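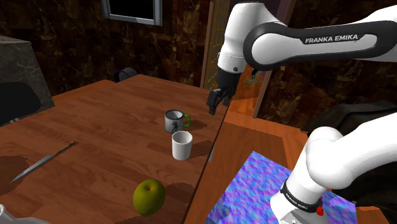

Slow ones should stay in, Austra Vanags told me before I had my coat off, and so should the ones where the arm stops and goes back for a second try. She had read my notes from last night and did not agree with them. Her view is that if every example goes straight to the mug, the model will have no idea what to do the first time it misses. My view was that a person dithering over a handle teaches the model to dither. We went back and forth on it until the kettle had boiled and then looked at the numbers, which did not settle it.

The numbers as they stood at the end of the day: 1064 recorded in total, 991 kept. The rest are ones I threw out, nearly all before Christmas when I was still learning the hand controller, plus two from today.

Today's session was the mug task again. Same instruction for every run, pick up the mug and set it down on the mat, with the kitchen changed between runs. The table has the grey mug with the green handle, the white cup, the knife and the apple, and the wood and the wall change each time a new seed is loaded. I had a brown marble wall for a good part of the morning and got quite used to it. The mug is placed near the white cup more often than I would like. The fingers have to come down between the two and there is not much room to be untidy.

I did 28 runs and kept 26. Of the two I dropped, one was my fault. I let go of the grip button to scratch my nose and the mug went over. The other was the physics. The fingers closed on the handle, the handle and the finger ended up inside one another, and the mug shot off sideways out of the room. Kelechi Ogunleye wants those reported with the seed number so I wrote it down and sent it to him. He replied that the collision shape on that handle is still the rough one from September and that he will redo it when he can. He said the same about the knife a while ago, so I won't hold my breath, but he does get to things.

The knife is not part of this task. It is there as something to leave alone. Even so I have started to notice that I steer round it more than I need to, taking the arm up high and over when I could go straight across. I went back and watched ten runs from last week at double speed and it is in all of them. If I do that, then the model will do it too, and somebody will ask why it goes up in the air for no reason. For the last part of the afternoon I made myself take the lower path. It felt careless for the first few and then it felt ordinary.

Austra's other point was about starting positions. The arm always begins in much the same pose, gripper open, pointing down at the table, and she says the first second of every recording is nearly identical. She wants the start jittered. Kelechi says it is a one-line change in Brullura but that it will break the replay checker, which expects the old start. So it is a one-line change and then a morning's work. They agreed to do it after the next upload and I was not asked, which suits me.

Changed the label sheet after lunch. The old sheet had one column for good or bad. The new one has a column for whether the mug was taken by the handle or by the body, another for whether anything else on the table was touched, and another for retries. It adds a bit of time to each run. I filled it in for today's and will go back through the older ones in batches when the server is slow, as it was between two and three. Kudix kept dropping the connection while it was saving and I had to sit and wait for the tick to come up before I could load the next seed. I didn't lose any, but I have lost some that way before and I don't trust it now.

We did come to a rule on the retries in the end. From 18/01/2018, a run with a miss in it is kept as long as the mug stays upright and the second go works, and it is marked as a retry. A run with two misses or more goes in a separate folder and is not counted. Slow runs are kept unless I have stopped dead for longer than three seconds. Austra would have gone further. I would have gone less far. If it makes the model worse we can filter them out by the new column, and that was the argument that got me to agree.

It does mean that some of what I threw out before Christmas would count now. They are still on the Okafor drive, I never delete anything, but they were made on the old build with the slower gripper and Kelechi does not want the two mixed. Left them where they are.

A note on my own driving, as I said I would keep one. Better in the morning than in the afternoon. I am quickest when the handle is turned towards the right, and worst when it points away from me and I have to guess the depth. The shadows help with that. I hadn't realised how much I use them until Kelechi tried a version with them switched off, and I closed the fingers in empty air four times running. He put them back on for collecting. Austra wondered aloud whether I was learning to read the shadows and the model was then learning something else altogether, and wrote it on the whiteboard under the list of things to look into. That list is long and most of it is in her writing.

My wrist is sore again on the outside. Moved the chair up and the screen down and it was a little easier. I must remember to stop every half hour, which I say in here most weeks.

The people at Kamley want to see a short reel of runs by the end of the month. They asked for good-looking ones. Kelechi said he would sooner pick them at random, and I think he's right, but I suspect they will get a mixture. I have flagged a few from today with tidy grips. One of them has the apple quite near the front of the table and the arm passes well clear of it, and I was pleased with that one.

Austra ran the small model overnight on what we had as of yesterday. It gets to the mug more often than not and then closes the fingers too early. She put the clips up on the big screen and we watched them standing up. It comes down well, slows just over the rim, and shuts on nothing, with the fingers above the handle. Then it carries the nothing over to the mat and opens them again, very neatly. Kelechi thinks it is a timing fault in how the grip signal is saved, one step ahead of the arm position. Austra thinks it is me. I squeeze before I have fully arrived. I looked at my recordings with the grip signal drawn underneath and she has a point, there is a good number where I am pressing while still on the way down. It may be both.

So for tomorrow: arrive, stop, then close. Low path past the knife. Fill in the sheet straight after each run and don't leave it to the end. Ask Kelechi which seeds have the handle turned away and do a block of those first while I am fresh. Bring the wrist support from home, it's in the drawer with the bike lights.

Left at twenty to six. Upload was still going.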